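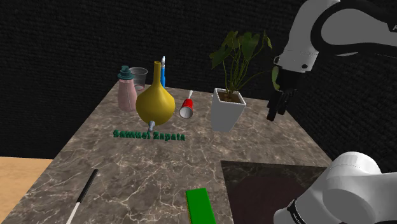 Week 4 handout: Collecting demonstrations in simulation

Course: Robot Learning Lab, Jilleswood
Instructor: Loubna Lamrani
Lab assistant: Meron Sisay

Reading before the session: chapter 3 of the course notes, plus the short guide to the Donirora simulator on the course page.

1. What we are collecting

A demonstration is one complete attempt at a task, recorded from start to finish. For each time step we store the rendered view, the joint positions, the gripper opening and the command that was sent. One attempt is called an episode. At the top of the episode there is also a line of text that states the task, for example "put the green block on the dark square."

The policy you train in week 6 will see only what is in these records. If every episode begins with the arm in the same pose, the policy will know very little about any other pose.

2. The tabletop setup

All groups start from the marble table with the black wall behind it. The dark square mat is the goal area. The green block is the object to move. Things toward the back of the table, such as the yellow flask, the tipped can and the potted plant, are distractors. They have no part in the task, but the arm must not hit them.

Look at where the arm sits relative to the mat. From this viewpoint the lower link covers part of the mat's right side, so a block placed there may be hidden in the view. The simulator still knows the block's true position, but the policy does not get that information. Prefer placements on the left half of the mat for your first set.

The plant needs some care too. Some of its leaves are behind the arm, and the gripper hangs just to the right of it. Move away from the plant before you start lowering.

3. What gets changed between episodes

The randomizer (Ashour) changes the following at each reset:

Block position and rotation
Starting pose of the arm
Choice and placement of distractors
Table and wall textures
Direction of the light

Lettering can be switched on as a distractor as well. Raised text on the table casts small shadows, and an early policy can be pulled toward edges like these. Leave lettering on in half of your episodes.

Do not change the camera settings. We compare results across groups in March and the views have to match.

4. How much to collect

Each group records 137 episodes. Of these, 12 are set aside for validation and are never used in training. Choose the 12 before you look at any results. An episode may run for at most 600 time steps - if you reach the limit, the recording stops and is marked as a failure.

Keep the failures. Store them in their own folder with a one-line note on what went wrong (missed grasp, dropped block, hit a distractor, timeout). They don't count toward your 137.

5. Driving the arm

Move at a steady pace. Long pauses are a common problem in student data, and a policy trained on them tends to stop in midair and stay there. If you need to think, do it before you press record.

Approach the block from above, line the fingers up with its short side, lower, close, lift, then travel. Try not to correct back and forth in tiny steps. One clear correction is fine and even useful, as it shows the policy how to recover.

Swap operators partway through. Two people rarely solve the task in the same way, and the operator field in the log lets us check later whether that mattered.

6. Checking before upload

Replay every episode once at double speed. Check that the task line matches what happened and that the block is at rest on the mat in the last time step. Then run the Istodlow checker, which looks for missing time steps and gripper values out of range. Episodes that fail the check should be recorded again, not edited by hand.

7. To hand in

The episode folder, the failure folder and one page on your choices. Say which starting poses you covered and which you left out. Questions about the simulator go to Meron, questions about grading to Loubna.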